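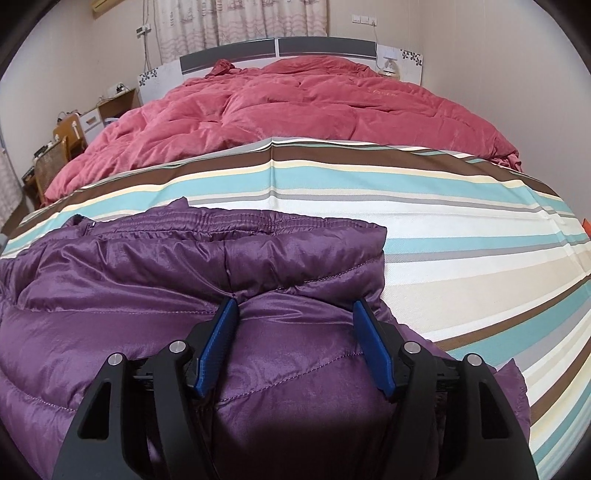 Looking After Quilted Clothing
Stuladham Evening Courses, Home and Wardrobe, handout 9

Welcome back, everyone, and thank you for all the questions last time (I've tried to work the best ones in). Tonight we're on padded jackets, the kind most of us wear from October on and then stuff into whatever corner of the closet will have them.

How a puffer is put together

There is an outer cloth, a lining, and filling in between, and the lines of stitching keep that filling from sliding down to the hem. Run a finger along the seams of your own jacket before you fold it and feel for any panel that has gone flat or lumpy. An elastic band, if yours has one, wants a gentle look too: the rows of stitching should be whole and the puckers even.

Laying it out

A bed is the nicest place to work, far kinder to your back than the floor. Do up the zipper, empty the pockets (all of them, including the little inside one where the bus tickets go!) and turn the jacket face down. Smooth from the middle seam outward with a flat hand.
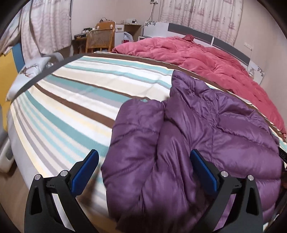 Sleeves are the part that gives people grief, being so full of air. Press each one slowly from the cuff to the shoulder, let it sigh, then lay it straight down the back of the jacket. Fold both sides in to the middle, bring the hem up, and roll toward the collar without squeezing too hard.

Storing it

A cotton bag or a roomy drawer is lovely. My own practice sheet from the Savolainen workbook, page 142, has a bag pattern you're welcome to copy. Please don't leave a jacket crushed flat all summer, as the filling can take a good while to come back to its proper colour-catalogue plumpness.

For next class

Bring one padded garment, clean and dry, and a pillowcase. We'll be in room 165, by the back stairs.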